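Ticket 104: Spendenbestätigungen Förderkreis Studierende, Jahrgangsliste unvollständig
Status: in Bearbeitung

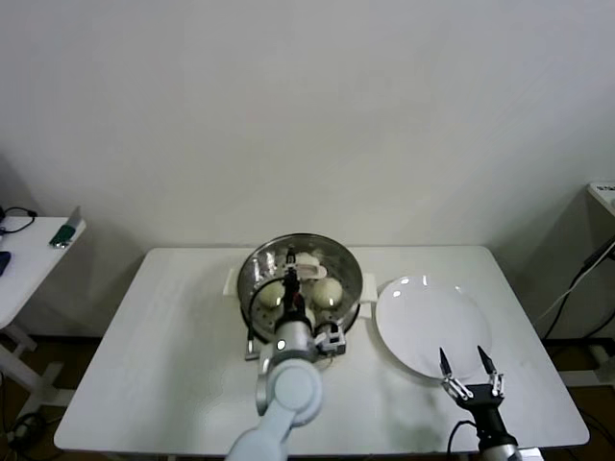 Zwei runde Brötchen im Dämpfeinsatz, rechts daneben ein flacher Teller

Gemeldet von: Ulla Ruotsalainen, Stiftungsbüro Mirthorpe
Modul: Plallar Spenden, Export »Förderkreis«
Priorität: hoch (laut Melderin), mittel (laut Support)

Fehlerbild
Studierende, die im April für den Stipendienfonds der Verbindung gespendet haben, sollen auf der Ehrenliste stehen und eine Bestätigung bekommen. In der Buchhaltung liegen 91 Zahlungseingänge. Der Export aus Plallar zeigt 20 weniger. Eine Fehlermeldung erscheint nicht, das Protokoll endet mit »Export erfolgreich«. Was daran erfolgreich sein soll, bitte erklären.

Eintrag 1, Support, 9:40 Uhr
Bitte Browser-Cache leeren und den Export erneut starten. Oft liegt es am Zwischenspeicher.

Eintrag 2, Ruotsalainen, 10:15 Uhr
Cache geleert, anderer Browser, anderer Rechner. Gleiches Ergebnis. Der Export läuft auf Ihrem Server, ich habe also auch nichts anderes erwartet.

Eintrag 3, Support, 11:05 Uhr
Möglicherweise fehlen die Einwilligungen zur Namensnennung. Solche Datensätze werden absichtlich ausgelassen.

Eintrag 4, Ruotsalainen, 11:50 Uhr
Einwilligungen geprüft, bei allen fehlenden Personen gesetzt. Auffällig ist etwas anderes: Sämtliche fehlenden Spenden kamen über das Zahlungsformular von Cinberg, und dort ist das Feld »Ortsgruppe« leer. Bei Überweisungen ist es gefüllt. Ob das die Ursache ist, weiß ich nicht, aber geprüft hat es bei Ihnen offenbar noch keiner.

Eintrag 5, Support, 13:30 Uhr
Danke für den Hinweis. Der Filter »Aktive Mitglieder« verlangt seit dem letzten Update eine Ortsgruppe. Behelfslösung: Filter abschalten, exportieren, Ehemalige von Hand entfernen.

Eintrag 6, Ruotsalainen, 14:20 Uhr
Ohne Filter kommen 91 Zeilen, das stimmt mit der Buchhaltung überein. Namen mit Sonderzeichen habe ich stichprobenartig angesehen, Babić steht richtig drin. Die Behelfslösung taugt für diesen Monat. Als Behebung akzeptiere ich sie nicht. Im Änderungsprotokoll zum Update steht von der neuen Pflichtangabe kein Wort.

Eintrag 7, Support, 15:10 Uhr
An die Entwicklung weitergegeben. Wir schlagen vor, das Ticket vorläufig zu schließen.

Eintrag 8, Ruotsalainen, 15:25 Uhr
Nein. Bitte offen lassen, bis der Export mit eingeschaltetem Filter die richtigen Personen liefert. Außerdem brauche ich eine Auskunft, ob die Listen früherer Jahrgänge betroffen sind, falls sie nach dem Update neu erzeugt wurden.

Offene Punkte
Filterlogik korrigieren (Entwicklung)
Feld »Ortsgruppe« aus dem Cinberg-Formular übernehmen (Schnittstelle)
Auskunft zu früheren Jahrgängen (Support), noch ohne Termin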